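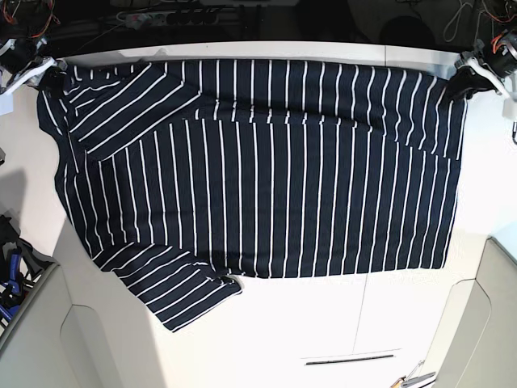 Chapter 4
The Office of the President

4.1 Scope of the chapter

Chapter 3 dealt with governing boards and the powers they keep for themselves. The present chapter turns to the powers they hand over. At most public colleges the board appoints a president, sets the terms of the appointment, and delegates daily control of the institution to that person in writing. The written delegation matters more than the title. Two presidents with the same title may differ widely in what they can sign, whom they can hire, and how much they can spend without a vote.

Sections 4.2 and 4.3 cover the search and the contract. Section 4.4 covers the cabinet, meaning the vice presidents and other officers who report directly to the president. Section 4.5 covers removal and interim appointments.

The chapter uses one institution throughout. Graronach College enrolls undergraduates only and has a board of 20 members. Its president, Leire Zabala, took office in September 2018 after a search that drew 145 applications. The delegation she received ran to 25 clauses – most of them copied from the one issued to her predecessor, Demetrio Campos – and left the purchase of land with the board. That clause becomes important in Section 4.4, where the college tries to acquire a site at Rurnport.

Terms introduced in this chapter

Delegation of authority: a board resolution listing the acts an officer may perform alone.
Reserved power: an act the board has not delegated.
Interim president: an officer appointed for a limited term while a search is under way.

Students who have not read Section 3.6, on quorum and notice, should do so before going on to 4.2.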